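About Canora

Hi, I'm Gordon! I started Canora nine years ago in my garage, mostly because my sister's laptop had died and the shop across town wanted more for the repair than she'd paid for it. I fixed it, she told her church, and well, here we are (out of the garage, thank goodness).

We're a small computer repair school now. Evening classes run for seven weeks with 16 seats, and you don't need to know a thing when you walk in. Carter MacPherson teaches the beginners and I take the folks who want to go on and do it for a living. Tuition is $600, tools included, and you keep the screwdrivers!

We also fix up older desktops and pass them along to families in town. Got one in the closet? Bring it by, dust and all.
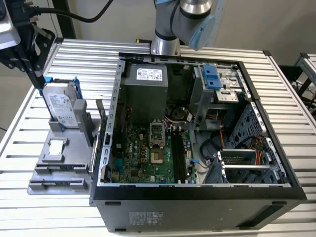 An opened desktop tower on the bench, with a hard drive standing in the gray fixture.

The next class starts in November. Call or stop in, the coffee's decent.

Shares 16 | Comments 2

Després: Took the beginner class with my dad and we both loved it.

guner: Do you take old monitors too, or just the towers?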